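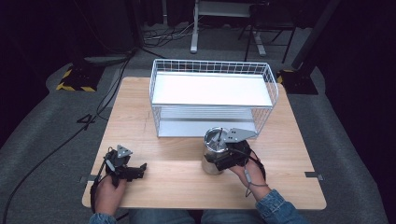

2020年10月26日，Pusholm

Nulero今天上午宣布，明年2月要把他们的整理机器Skudent放进Majimbun的店里试用，先干一件事：把台面上的罐子、杯子、小筒子收回架子上去。试用只在Pusholm这一家店，只在关门以后，旁边全程有人看着。

我知道，听起来一点都不刺激！我在会场坐下来的时候，旁边一位做零售的朋友小声问我："就这个？"可是我跟这类消息跟了好几年，见过太多一上来就说要替你做饭、洗碗、叠被子、带孩子的机器，所以听到有人老老实实地说"我们先收罐子"，反倒坐直了。

先把大家最想知道的写在前面：它现在能不能干家务？能干一点点，很慢，换个花样就容易卡住。店里的活呢？也差不多，比家里稍微好一些，店里的架子起码天天都在同一个地方。

## 现场看到了什么

发布会不大，没有灯光秀，也没有那种让人头疼的背景音乐（谢天谢地）。Nulero的项目负责人Chak-lun Fung讲了没多久就让机器开始干活，自己站到一边去了。

台上是一张桌子，桌上一个两层的铁丝架，前面散放着几样东西，有不锈钢筒，有搪瓷杯，还有一个装茶叶的圆罐。机器的手臂伸过去，停一下，再往前挪一点，又停一下，然后合上夹爪，把那只不锈钢筒提起来，放到架子上层。放得很正，放下去的时候几乎没有声音，这点我挺佩服的，我自己在家往架子上搁东西都是咣当一下。

第二样是搪瓷杯。杯子有把手，机器从把手的反方向去夹，夹住了，提到一半歪了，杯底碰在架子的边上，它就停在那里不动。等了好一会儿，工程师走过去按了个键，把杯子拿下来摆好，重新来。第二遍成了。台下有人鼓掌，Chak-lun Fung摆摆手说："先别鼓，这个杯子我们昨天晚上也卡过。"

茶叶罐倒是一次就过了。后来观众里有人提出，能不能把架子换个方向，让开口朝着侧面？他们还真换了。机器的手在架子前面来回比画，最后把罐子放回了原来的桌面上，离它刚才站的地方不到一拃远。全场都笑了，我也笑了，笑完又觉得有点心疼它。

整场演示下来，我的感觉是：能看，愿意看第二遍，但是谁要是现在就指望它收拾我家厨房，那还早着呢。

## 它是怎么学会的

这部分我个人最感兴趣，多写几句，嫌啰唆的朋友可以直接跳到下面讲店里的那一段。

Skudent学动作，靠的是人先做给它看。具体做法是让人一手拿一个夹爪，坐在桌子前面，用夹爪去抓、去提、去放，不许用手指直接碰东西。夹爪上带着线，动作都被记下来，积攒多了再拿去训练机器。道理很好懂：人手有五根手指，机器只有两片爪子，你要是用五根手指示范，它看了也学不来；你把自己的手也限制成两片爪子，那你会的，它才有可能会。

会后他们让我也试了一下。哎呀，这东西比看着难太多了！我以为自己握筷子握了大半辈子，夹个罐子还不容易？结果头一回去夹一只钢筒，夹爪还没合拢，筒就被我推着往后跑，一路顶到架子脚下。第二回我学乖了，从上往下夹，夹是夹住了，可是往架子上放的时候，我看不清筒底离层板还有多远，松手早了，哐的一声。带我的是Kartini Subramaniam，她管着Nulero的示范采集，脾气好得很，一边把筒扶正一边跟我说，新来的人头几天都这样，手腕太僵，总想着用力，慢慢就会发现应该让胳膊肘去动。

我问她，那你们的人一天要做多少遍？她说看任务，也看人，手酸了就换。收罐子这一项，目前留下来可以用的示范一共是1391段。我问留下来的意思是还有不要的？她说当然有，有人做到一半打喷嚏，有人把罐子碰倒了又扶起来，有人夹着东西跟旁边的人聊天，停在半空中聊了半天，这些都得挑出去。

不过碰倒又扶起来的那种，后来他们又捡回来了一部分。Kartini Subramaniam的说法是，如果机器从来没见过东西倒下去，那东西真倒了它就傻了。这话我听着特别有道理，我家小孩学骑车的时候也是先学的怎么摔。

对了，我还问了一个很外行的问题：为什么非要用手拿着夹爪来示范，直接遥控机器不行吗？她说也行，他们以前就是那么干的，一个人站在远处操纵手臂，做起来慢，人也累，而且得占着一台机器。手持的夹爪拿起来就能用，桌子搬到哪里都行。坏处呢，人的胳膊比机器灵活，有些角度人一扭就过去了，机器的手臂根本拐不到那里，这样的示范录得再漂亮也没用。所以他们现在对坐姿、桌子的高低都有规定，尽量让人也"笨"一点。

## Majimbun为什么肯让它进门

Majimbun在Pusholm开了很多年了，卖厨房用品，也卖些收纳的小东西，本地人应该都去过。我自己的沥水篮就是在那儿买的（用到现在还没坏，顺便夸一句）。

店里的人今天也来了，在台下坐着，提问环节讲了几句，讲得很实在。他们说店里最费人的活，根本不在收银，也不在搬货，在于把客人拿起来看过、又随手放下的东西送回原处。一只杯子从这个架子走到那个架子，再走到收银台旁边，一天下来，整个店都是"离家出走"的杯子。晚上关了门，店员还要绕着店走，一样一样往回收，天天如此，做得人心烦。

所以当Nulero找上门，说能不能从收罐子开始，店里觉得可以试。条件也提得很清楚：营业时间不许动，玻璃的东西不许碰，刀具不许碰，碰坏了要赔。Nulero都答应了。

试用的安排是这样的，我照着记录整理一下：

- 明年2月开始，一共30个晚上，都在关门之后。
- 现场固定有2个人，Nulero出一个，店里出一个，随时可以叫停。
- 只收罐子、杯子和筒状的收纳用品，材质限于金属、搪瓷和塑料。
- 目标是累计归位1000件，放错了位置的不算，中途要人帮忙的也不算。

最后这一条我特别要说一下。很多公司报成绩的时候，人伸手帮了一把也照样算机器干的，看报告的人根本分不出来。今天有人专门追问了这一点，Chak-lun Fung回答得很干脆："手碰了就不算，哪怕只是扶了一下。"我把这句话在本子上画了线，到时候要拿出来对的。

至于30个晚上收1000件，难不难？对一个熟手店员来说，这点数量根本不够看，店里的人听到的时候也是笑了笑。对今天台上那台机器来说，我觉得挺悬。按我坐在那里看的速度，它要是每样东西都顺顺当当的，那还有希望；要是每隔几样就像那只搪瓷杯一样卡一回，那晚上的时间就全耗在等人按键上了。

## 家里的活呢

我猜点进来的朋友，多半想问的是这个。我也替大家问了。

Chak-lun Fung的回答是，家里暂时不做。他讲了两条，一条是家里的东西太杂，你家的碗跟我家的碗不一样，你家的猫可能还会跳上桌子来凑热闹；另一条是家里没有人愿意像店里那样，专门派个人站在旁边看着一台机器收杯子。他说："要是得有人看着，那人自己收就好了嘛。"

这话说得大实话，台下笑成一片。可是往深里想，这恐怕正是现在所有家务机器卡着的地方。单拎一个动作出来，抓起来，放上去，机器做得已经有模有样了；可是家务从来都是一串动作连着来的。我昨天晚上收拾厨房，先把锅挪开，才腾得出地方放碗，放碗之前发现碗底还有一点油，又拿回去冲了一下，冲的时候顺手把抹布也搓了，搓完了才想起来锅还在地上。这么一通下来，哪一步都不难，可是你让我写清楚给一台机器听，我还真写不出来。

还有一个谁都绕不过去的事：软的东西。今天桌上全是硬家伙，铁的、搪瓷的，夹住了就是夹住了，形状不会变。我问能不能叠毛巾，Kartini Subramaniam说，他们内部试过，目前不想给别人看。行，我欣赏这种态度，我叠的床单目前也不想给别人看。

洗碗也问了，说是水和反光都麻烦。光亮的钢筒他们已经吃过苦头，表面像镜子一样，灯一晃，机器就看不准边在哪里，早先经常在离筒还有一小段距离的地方就合上了爪子，夹了一把空气。后来他们把灯光换着花样地录，亮的、暗的、从侧面打过来的都录，才好了一些。今天那只不锈钢筒能一次放上去，工程师们在旁边的表情比谁都紧张，我看见有一个小伙子一直攥着自己的袖口。

## 几个大家会问的零碎问题

**多少钱？** 没说。问了两次都没说，只说试用期间店里不用付费。

**会不会抢店员的饭碗？** 会上有人问得很直接。店里的答复是，晚上收货架的时间本来就是大家最不愿意排的班，试用期间排班不变，试完了再谈。我觉得这个"再谈"两个字还是要盯着点的，等到了那时候我会再去问，也希望店员自己能坐到台上来讲一讲，今天发言的都是管事的人。

**能去看吗？** 试用的时候关着门，看不到。不过Nulero说，中间会挑一个晚上让人进去看，名额很少，怎么报名还没定，定了我会在这里更新。

**拍摄会不会拍到顾客？** 他们说机器只在关门后开机，白天断电，上面罩布。我追问录下来的画面留多久，对方说要回去确认，会书面答复我。收到了就补上来。

**声音大不大？** 我坐在前排，能听到嗡嗡的电机声，比我家的冰箱响一点，比吸尘器轻得多。

## 我自己的一点想法

回来的路上我一直在琢磨，为什么看一台机器慢吞吞地放罐子，我居然没有走神。后来觉得，可能就是亲手试过那一下的缘故。你拿着夹爪，明明眼睛看得清清楚楚，脑子也知道该怎么做，手上就是不对劲，这个时候再回头去看台上那条胳膊，就不会嫌它笨了（好吧，还是有一点嫌）。

要我给今天打个分，演示那部分我给得不低，敢当着一屋子人把架子转个方向，输了也认，这在我参加过的发布会里面不多见。离真正能用还有多远，我不敢乱讲，也请各位不要看了别处的标题就以为明年能买一台回家。那台机器今天连一个带把手的杯子都要想两遍呢。

倒是有一件小事我挺想跟大家讲的。散场的时候我去拿外套，路过那张桌子，Kartini Subramaniam又坐回去了，手里拿着夹爪，一遍一遍地放那只搪瓷杯。我问她还不下班啊？她头也没抬，说把手朝左的他们录得太少了，趁着桌子还没撤，再录几段。

我就站在那里看她放了一会儿。她放得是真快，又轻又准，杯子搁上去，夹爪一松，手腕往后一带就出来了，一点都不拖泥带水。

试用开始以后我会去盯第一个晚上，店里已经口头答应让我在仓库门口站着，条件是不许出声，也不许伸手帮忙。有想让我带过去问的问题，直接写在下面的留言里就行，关于价钱的就别写了，我保证会再问的！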